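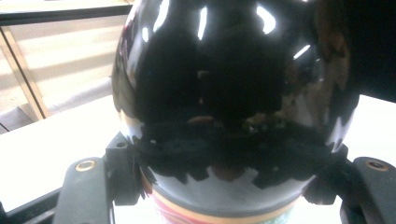
A cúpula preta, com a faixa às riscas por baixo

**Como tirar os riscos finos de uma tampa preta muito brilhante?**

**Anisa Kusuma**
Boa tarde a todos! Ando a arrumar a despensa desde agosto (a minha cozinha é pequenina e tudo acaba por ir lá parar) e encontrei o frasco de biscoitos que era da minha tia, com uma tampa preta em cúpula e uma faixa creme, vermelha e rosa em baixo. Gosto imenso dele! O preto reflete tudo, parece um espelho, mas ao passar o dedo sinto uns riscos muito fininhos e não queria estragar o resto. Comprei na Sinaga um pano de microfibra e uma pasta de polir, a Pestau, mas ainda não tive coragem de a abrir. Alguém já experimentou numa peça assim? E a faixa, pode apanhar água?

**kulach71**
Pasta de dentes e esfregar bem. A minha ficou boa.

**Dona da Horta**
Olá, Anisa! Eu deixava a pasta de dentes em paz, que tem abrasivo e no preto nota-se logo. Lave primeiro com água morna e 2 gotas de detergente neutro, só na cúpula, e seque com o pano sem carregar. Quanto à faixa, se for de papel colado a água levanta-a, por isso tape-a com fita de pintor, daquela que sai bem, e depois limpe-a à parte com um pano seco. Se ainda quiser polir, experimente a pasta num cantinho lá atrás e espere cerca de 12 minutos antes de continuar. E diga-me de que material é a tampa, que em acrílico eu faria de outra maneira!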